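I've been trying to keep a clean workbench for most of my adult life, and I've finally decided the trouble was lids.

I mean it! Every storage system I ever bought came with lids. Stacking tubs with snap lids, little drawers (a drawer is a lid lying on its side, don't argue with me), a whole wall unit from Plindon with 60 tiny compartments and a label for each one. I filled out maybe a dozen labels before I gave up and started piling things on top of the unit instead.

What got me thinking was my friend Tươi Thái, who fixes up furniture in a garage out in Clulmont and has never owned a storage product in her life, as far as I can tell. She has open metal bins. You walk in, you look down, you see what's in them. When she's done with a clamp it goes in the bin, and it lands with this terrific clang, and the job is over. I stood there one night in May with a cup of tea and felt kind of cheated - all those evenings I'd spent sorting screws by length.

So let me make the case for the big, open, banged-up bin.
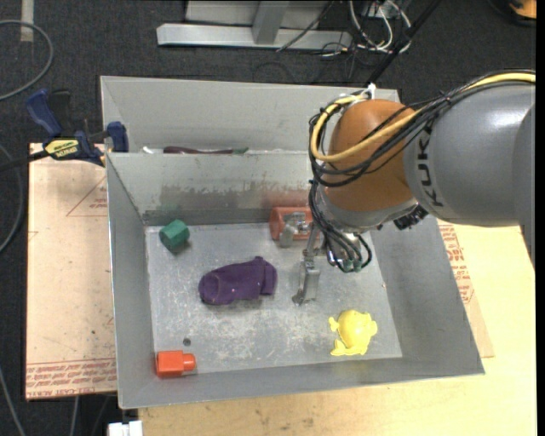
*Gray sheet metal, one divider, plenty of scuffs, and a green block back in the corner.*

A bin like that asks for one decision at most. Front or back? Big side or narrow side? I can handle that at the end of a long day. I can't handle 60 compartments, and I suspect most people who buy them can't either. One dividing wall is a very generous amount of organization for a person who just wants to go eat dinner.

I also love a bin with sloped sides, because you can get your whole hand in without scraping your knuckles. And scuffs! People see scratched metal and think it's time to shop for a new one. I see permission. Nobody hesitates before putting a dirty wrench down on a scuffed floor, whereas I babied my nice Prekelico tray so much that it spent 3 years holding a birthday card.

My neighbor Vi disagrees with all of this, loudly. She says an open bin is a junk drawer with better posture, and that if you don't sort things you end up buying up to 5 of the same tape measure. Fair enough. I own four. But I bought every one of them while I was still using the lids, so I'm not sure she gets that point.

Where she does have me is dust. Open bins collect it, and twice a year you have to tip everything out and wipe the bottom. I put on the radio and grumble my way through it, and it takes less time than finding the right lid used to.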